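Varma Self Storage: Frequently Asked Questions

We collected here the questions which customers ask us most at the front desk and by telephone. If your question is missing, please write to us with the form on the Contact page. We answer in the order the messages arrive.

Where are you located?

Varma Self Storage is at 274 Narnau Road. The entrance is at the side of the building, beside the loading bay. If your map shows number 282, you have gone too far and you must turn back at the tire shop.

What are the opening hours?

The gate opens at 6 a.m. and closes at 10 p.m. The office has shorter hours, from 9 a.m. to 5 p.m., with a break for lunch at noon. You do not need the office to be open for visiting your unit. Your gate code is enough.

What sizes of unit do you have?

There are three sizes. The locker is for a few bins and a suitcase. The middle unit holds the furniture of a one-bedroom apartment if you stack it well. The large unit is on the ground floor only and has a roll-up door. We do not reserve large units by telephone, you have to come and sign.

How long do I have to rent?

The shortest rental is two months. After this you pay month by month, and you can leave at the end of any month when you give us notice in writing. Students who move out in April often ask for one month only, and unfortunately we can't do it.

Is the building heated?

The second floor is heated in winter and stays above freezing. The ground floor is not heated. Please do not keep paint, canned food, musical instruments or wine there between November and March.

Which lock should I use?

You can bring your own padlock or buy one from us. We sell the Flillitz disc lock, which fits all our doors. Locks with a long shackle do not close properly on the lockers. We keep no copy of your key, so if you lose it the lock must be cut, and the new one is at your cost.

What is not permitted in a unit?

Gasoline, propane tanks, fireworks, fresh food, plants, animals, tires without rims, and anything stolen. A barbecue is fine after you remove the tank. Sleeping or working in a unit is also not permitted.

Should I pack in boxes or in plastic bins?
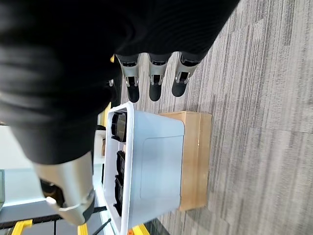 Cardboard is cheaper and you can write on it, but it becomes soft at the bottom when it stands on concrete over a damp spring. For clothes, bedding and papers we recommend plastic. A white bin like the one in the photo does the work well, and there is no need to buy the most expensive kind. Make sure that the things inside are completely dry before you close the lid. Put the heaviest bins at the bottom and leave a narrow path to the back wall, otherwise you will be emptying the whole unit to find one winter coat.

Do you lend carts?

Yes, the carts stand by the elevator and they are free. Please bring them back to the same place and not leave them in the corridor.

Are my belongings insured?

They are not covered by the rent. Many home policies include goods in storage, so ask your insurer first. If yours does not, you can take the Trivix plan at the office when you sign. It starts on the same day. Cash, jewellery and documents are excluded from it.

How can I pay?

By debit, credit card or automatic withdrawal on the first of the month. We stopped accepting cheques in January. If a payment is refused by the bank, your gate code stops working until the balance is paid.

Can another person use my unit?

Yes, but you must add this person to your file at the office. Both of you have to bring identification with a photo.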